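2 janvier 2018

Reprise à l'atelier, et bonne année à tous ceux qui liront ce cahier ! J'avais promis de m'occuper du tri des petites pièces avant les commandes de janvier, alors je m'y suis mise dès le matin, avec un thé trop infusé et la radio en sourdine. L'inventaire de décembre donne 1,968 pièces pour la série Zumari (le tableur d'Arbridge met toujours sa virgule à l'anglaise, je recopie tel quel) alors que le bon de livraison en annonce 2,000. Il en manque donc 32, ou bien elles se promènent au fond d'un bac, et je penche pour le fond d'un bac.

Le vrai souci, je le note pour qu'on en reparle, c'est le rangement lui-même. On a pris l'habitude de tout verser dans les grands bacs translucides en se disant qu'on verrait bien ce qu'il y a dedans. Eh bien non, pas tant que ça ! Avec le plastique dépoli on devine une couleur, une masse, et encore, il faut que l'objet soit posé contre la paroi. Dès qu'il s'en éloigne un peu, tout se brouille. J'ai passé un temps fou la semaine d'avant les congés à ouvrir des couvercles pour rien, et j'ai retrouvé la bobine de fil Gillby dans le bac des chutes de feutre, où elle n'avait rien à faire.

Du coup j'ai repris la question au début, avec un bac presque vide sur la table. Le plastique tire sur le pêche orangé, je ne l'avais jamais vraiment remarqué quand les bacs sont pleins, et le grain de la paroi floute tout ce qu'il y a derrière. Un truc bleu-vert, ça passe encore. Le gris très foncé, c'est une tache, point. Le rebord est plus clair et plus brillant que le reste, mais il attrape tous les reflets du plafond, donc pour lire à travers on repassera.

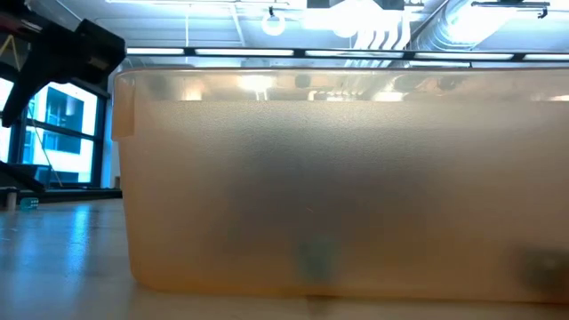
Inga n'est pas d'accord avec moi et me l'a fait savoir dans la marge de la feuille d'hier : pour elle les bacs vont très bien, c'est l'étiquetage qui ne suit pas, et si chacun collait une étiquette sur le petit côté au lieu du couvercle, on arrêterait de soulever les piles pour savoir ce qu'on a. Elle ajoute qu'elle ne veut pas entendre parler de bacs transparents, trop cassants à son goût, et qu'on en a déjà fendu assez comme ça.

Bon. Sur les étiquettes elle a raison, je le reconnais – le couvercle, c'est le pire endroit, d'autant que les couvercles s'échangent. Pour le reste je maintiens que les grands bacs sont trop grands pour nos petites pièces. On en met trois poignées au fond et le reste, c'est de l'air.

Ce que je propose pour l'instant :

étiquette sur le petit côté, écrite au gros feutre, référence et couleur
des boîtes plus petites à l'intérieur du grand bac, jusqu'à 10 par bac si on prend le modèle bas
le sombre à part, dans des boîtes claires ou blanches
plus rien en vrac, même « juste pour ce soir » (je me vise aussi)

J'ai commencé par l'étagère du fond. 23 étiquettes refaites avant midi, ensuite le feutre a rendu l'âme et j'ai fini au crayon gras, qui s'efface dès qu'on frotte avec le pouce. À refaire, donc. Penser à en commander une boîte avec les sachets, et pas la pointe fine, par pitié.

Les 32 pièces Zumari courent toujours. Il me reste l'étagère du haut et le carton sous l'établi, que je garde pour demain avec l'escabeau.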